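Library tables to go, benches to stay

Arthur, 2 Mar 2024 – The Arthur Public Library will sell off the wooden tables in its reading room this spring, ending a debate that has run longer than most of the books in the building are allowed out.

The library board voted Thursday night to replace the tables with a lighter, folding model. The old ones will be offered to residents first and to everybody else after that, assuming everybody else owns a truck. 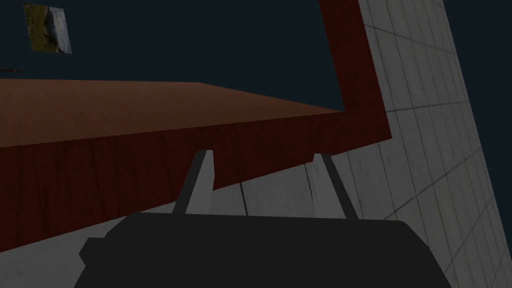
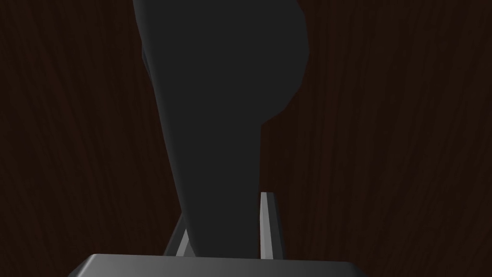
Wood, and plenty of it

What to do with the furniture has been on the agenda, on and off, for five years. In that time the town has built a bridge, closed a different bridge, and changed the name of the street the library stands on. The tables have stayed put, mainly on account of what they weigh.

Supporters of the sale say the reading room needs to do more than one job. It now hosts tax help, a chess club and the Stodberg blood drive, and all three would like the middle of the floor. Under the present arrangement the chess club gets it, having arrived first.

Opponents, who filled most of the back two rows on Thursday, say a library table should not fold. Their petition drew 348 signatures, a strong showing in a town where 102 people voted in the last board election. Several speakers noted that they had done their homework at those tables. One said he had not, but had sat there all the same.

The board heard 22 comments before voting. Four were about parking.

The replacements come from Prallby, a furniture supplier two counties over, and are described in the company's bid as "fully mobile." A sample was set up in the lobby in January and was moved so often by visitors testing the claim that it spent one weekend in the coat room.

A separate proposal to replace the benches by the front windows failed for lack of a second. The benches are uncomfortable and well loved, and the board appeared to have no wish to find out which mattered more.

Residents may put in a sealed bid at the front desk through the end of the month, one table per household. Buyers must arrange their own hauling and should measure their doorways first. Fora Street will be closed to through traffic on pickup day.

The folding tables are due in June. The chess club has asked to be told which one is theirs.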